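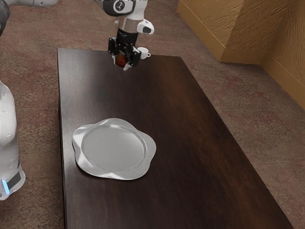

Tedberg, developer of software for the teaching of robot arms, announces the availability of Crichton 2, the second version of its program for recording demonstrations by remote control. With Crichton 2, a person who has never written a line of robot code can show a task to an arm, by moving a hand controller, first in a simulated room and later on the real machine. The room used in our introduction course is furnished simply, with a carpet, a long dark table, a silver plate with a wavy rim and a small white cup. The cup stands directly beside the place where the gripper holds the red object, and the plate is at a good distance toward the other end, so the learner must first get free of the cup and then make a long and calm movement over the table. This is, in our experience, a more useful first lesson than a table where nothing is in the way.

The new version is available from May 2, 2018, for all customers with a valid license, and it can be downloaded from the customer area of the Tedberg website.

Why we record by hand

Many tasks in a small workshop or in a kitchen are easy to show and difficult to describe. A person knows how to take a piece of fruit without pressing it too much, but the same person will have a problem to write this down as positions and speeds. In Crichton, the person holds the controller and the arm follows. The program records the path, the opening of the gripper and the moment of each decision. After several recordings of the same task, Crichton compares them and proposes a common movement, which the user can accept, correct, or record again.

"In the first version we asked the user to be perfect, and this was our mistake," says Covadonga Cordero, head of product at Tedberg. "People stopped in the middle to think, or they went back a few centimeters, and our program learned also the stop and the going back. Now it is possible to mark these parts with one button during the recording. The user does not need to begin again from zero."

What is new in version 2

Pause and continue. The demonstration can be interrupted at any point. The arm keeps its position and the gripper keeps its hold, and the recording continues when the user presses the trigger again. It is also possible to return to an earlier point of the recording and to continue from there. In this case the earlier attempt is kept in a separate folder.

Slow hand. When the gripper comes near to an object, the movement of the controller can be scaled down. A large movement of the hand becomes a small movement of the arm. The distance at which the slow hand begins is chosen by the user for each object, and it can be switched off completely.

Second camera view. In the simulated room the user can now place a second view in any position and keep it open in a small window during the demonstration. This was the most frequent request from our customers, who found it difficult to judge the depth when the gripper is at the far end of a table and other things stand close to it.

Same file for simulation and real arm. Demonstrations recorded in the simulated room and demonstrations recorded on the real arm are now saved in the same format. They can be mixed in one training set, and the user can see for each one where it was made.

Course for beginners. The program includes a course of 40 exercises, from the first grasp to the work with two objects which touch each other. The exercises can be done without any robot in the building. A computer and a controller are enough.

Experience from the trial period

Before the release, Crichton 2 was tested during March at Londinero, a company that prepares and delivers cold meals for offices. Eleven employees of the packing department took part. They had no previous knowledge of robots, and in total they recorded 326 demonstrations, of which 88 were made on the real arm and the rest in the simulated room.

Rodrigo Echevarría, who is responsible for the packing department at Londinero, was at first not convinced of the simulated part. "I thought my people would see it as a game and would not learn much," he says. "But they became more careful there, because they could knock over a cup ten times without having to clean the table. When they came to the real arm they already had a quiet hand. What I would still like to have is a better feeling for how strong the gripper is closing. On the screen this is a number, and in the hand it should be something you can feel."

Tedberg is working on this point together with Dilent, the manufacturer of the hand controller that is delivered with Crichton. A controller with resistance in the trigger is planned as an accessory. The price and the date are not yet decided, and we will inform registered customers by e-mail. The existing controllers will continue to work with all functions of version 2.

"A demonstration is always personal," adds Leandro Soler, lead engineer for the recording module. "One person approaches the object from above and another prefers from the side. If you put both in one training set, the result can be something in the middle which is good for neither. For this reason Crichton now puts the recordings in groups by the kind of approach, and the user decides which group should be used. We had long discussions about doing this automatically. At the moment we prefer that a person looks at it."

Known limits

Crichton 2 supports arms with six or seven joints and grippers with two fingers. Grippers with three fingers and vacuum grippers are not supported in this version. Soft materials such as cloth or bags can be used on the real arm, but they are not represented in the simulated room. The simulated objects have correct weight and friction only when the user has entered these values. The standard objects of the course are already prepared.

Recordings made with version 1 can be opened in version 2 after conversion. The converter is included. Please note that marks for pauses cannot be added by the converter and must be placed by hand, if they are wanted.

Training days

Tedberg offers a training day for groups of up to six persons, led by Ingvar Østergaard. The morning is dedicated to the simulated room and the afternoon to the real arm. Participants are asked to bring one small object from their own work, not heavier than a full cup. The manual, 68 pages in English and Spanish, is given to each participant in printed form and is also available for download.

Customers with a maintenance contract receive Crichton 2 without additional cost. For schools and universities there is a reduced license for one classroom, which includes the full course and the simulated room but not the connection to a real arm. This connection can be added later.

About Tedberg

Tedberg develops programs with which people can teach robot arms by showing. Its customers are mainly small and medium companies in food preparation, packing and light assembly, as well as technical schools.

Press contact

Montserrat Bravo
Communication, Tedberg
Interviews with the development team are possible in English, Spanish and Danish. Demonstrations for journalists can be arranged at our office by appointment.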